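Quick note before you clone this: the card patterns are all in `patterns/`, the spreadsheet is in `log/`, and the long rambling part about paper is right here because I couldn't think where else to put it.

# flondlow

Flondlow is my collection of little folded card pieces. Wedges, corner guards, drawer shims, tent labels, tiny trays for screws, the bit you jam under a table leg at a cafe. I've been folding these things for years out of whatever box was headed for recycling, and a while back I started writing them down so I could stop reinventing the same shim every time a drawer rattled.

There are 489 entries in the log right now. That's entries and not designs, so please don't get too excited! A lot of them are the same wedge in a different stock, or folded against the grain, or folded by my friend Rhodri Bevan, whose creases are so much sharper than mine that I gave him his own column.

## What you get

- `patterns/` has one plain text file per design, with the cut size and the fold order
- `log/pieces.csv` is one row per piece folded
- `log/notes.md` is me talking to myself
- `print/` has templates you can print at full size (check your scaling, please, I beg you)

The pattern files are plain text on purpose. I tried drawing them all as diagrams and they looked lovely, and then I changed one fold on one wedge and had to redraw four of them. Text is ugly but I can fix it on my phone while standing in the kitchen.

## The columns

`piece_id` is a running number. If you spot a gap, I threw that row out, usually for being a duplicate and once for being a cracker box I had logged twice in the same evening.

`design` matches a file name in `patterns/`. The family names are mine and they make sense mostly to me. A "Magyar" is the faceted wedge with the tucked tail. I named it after the paper folder it first came out of, which had that word printed on the flap, and the name stuck.

`stock` is what the card was. I go by feel for most of it, so you'll see `cereal`, `mailer`, `folder`, `index`, and so on. Where I bought the sheet new I put the weight in. The only new stock I've used a lot is 300 gsm tan, from Endach, a little art supply place with the worst front door in the world (it sticks, they know, I offered them a shim).

`grain` is `with`, `across` or `dunno`.

`folds` is the number of creases in the finished piece. Pre-creases that get flattened out again don't count. I changed my mind on this early on, so treat the oldest rows gently.

`folder` is `me` or `RB`.

`held` is `y`, `n` or blank. It means the piece still had its shape when I came back to it the next morning. Blank means I forgot to look, or somebody used it to prop something.

## How I fold them

I score everything first. I used to think scoring was for fussy people, and then I folded a run of thick mailer wedges without it and every single outside edge cracked open like a bread crust. So now: metal ruler, empty ballpoint, one firm pass. For the heavy tan stock I go over it twice.

Then I fold away from the score, so the groove ends up on the outside. Lots of people do it the other way and I've stopped arguing with them. Fold it whichever way you like but be consistent inside one piece, or the flats won't meet up and you get that annoying little gap down the spine.

The facets are what make the small pieces strong. A flat strip of card squashes the minute you lean on it. Put a couple of angles into the same strip and it pushes back, and the smaller you go the more you notice it. My favorite Magyars are small enough to lose in a coat pocket, and I have, several times.

For tucking the tail in I use the back of a butter knife. Rhodri uses his thumbnail and says mine look chewed. He's right, but his hurt! 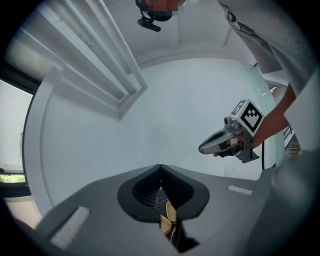

*3 min read*

## About the light

I didn't expect to have opinions about ceilings, but folding has given me some. A pale ceiling is the best thing you can have over your work. It throws the light back down nice and soft, and you can read a crease by the way the top edges brighten while the sides stay a bit dull. Tan card is great for this. White card under a white ceiling just turns into a blob for me, and black card hides everything, including mistakes (a selling point, some days).

What I avoid is a single desk lamp off to one side. You get one dramatic shadow that looks fantastic and tells you nothing, and I've logged pieces as crisp that turned out to be mush when I picked them up the next day. There are some blanks in the `held` column where I had clearly been too kind and then lost my nerve.

If you tip a folded piece and look at it from underneath, you'll spot a lifting tail much sooner than you will from above. I do this with every wedge now. It makes me look like I'm checking a pancake.

## Squeezing

Most of these pieces spend their lives pinched between two other things, so a good squeeze is part of how I judge them. I'm not measuring force and I don't want to. What I look for is:

- do the facets stay flat or do they bow out
- does the tail creep
- does the piece walk sideways when you let up a little

Creep is the big one. A tail that's cut a hair too long will push itself out as soon as the piece gets pinched, and then the whole thing opens like a clam. The cure is nearly always to trim it and re-tuck. If you cut it too short it won't tuck at all, and then I'm afraid you have a bookmark.

Walking sideways usually means the two long sides aren't parallel. I get that when I've cut with scissors. A craft knife and ruler fixes it, and so does cutting from the factory edge of the box, which is the laziest trick I know and the one I use most.

## Stock, ranked by me, with no science

1. Manila folder. Folds like a dream, forgives everything, comes in tan.
2. The 300 gsm tan. Stiffer and prettier, but you have to score it or it sulks.
3. Index cards. Good for practice and for trays.
4. Cereal box. Free! The printed side cracks, so put it inside.
5. Mailer. Strong, hard to keep neat at small sizes.
6. Coffee filter box, specifically the Filtero one I get. Thin and oddly springy. Pieces made from it never quite lie down. I keep using it because I drink a lot of coffee and the boxes pile up.

## A small pattern to start with

If you only try one, try `magyar-small`. You want a strip with the grain running the long way.

1. Score across the strip at each mark on the template.
2. Fold the wide end over 2 times, sharp.
3. Turn the strip over and fold the angled crease. It'll look wrong.
4. Bring the tail around and tuck it under the first flap.
5. Pinch the spine along its whole length and hold it while you count to ten.

If step 3 doesn't look wrong, you've folded the mirror image. That's fine too, it works exactly the same, but log it as `magyar-small-m` so I can find it.

## Things I know are messy

The `stock` column has both `folder` and `manila` in it and they're the same thing. I'm fixing it in batches when I'm bored.

There's also a *column* called `folder`, which means the person. Yes. I know. Renaming it breaks the one script I have, and the script was written by me at 2 a.m., so I'm a little scared of it.

Sizes are mostly in inches, except for Rhodri's, which are in millimeters. I convert his when I copy them into the pattern files but the log keeps what he wrote.

The three pieces marked `wet` were left on a windowsill in March with the window open. I kept them in because it was interesting to see which creases survived. Please leave them out if you're comparing stocks.

## Sending me a piece

Yes please! Open an issue with the cut size, the fold order in words, what it was made of, and what you jammed it into. I'd love more corner guards in particular, because mine are all bulky and I can't seem to think my way out of it.

You don't need to use my family names. I'll make one up for you if you don't have one, so be warned.

## License

Patterns and log are free to use, copy, fold, sell, or stick under a wobbly table. A link back is nice. If you print the templates for a class, print one page first and put a ruler on the scale bar before you run the rest.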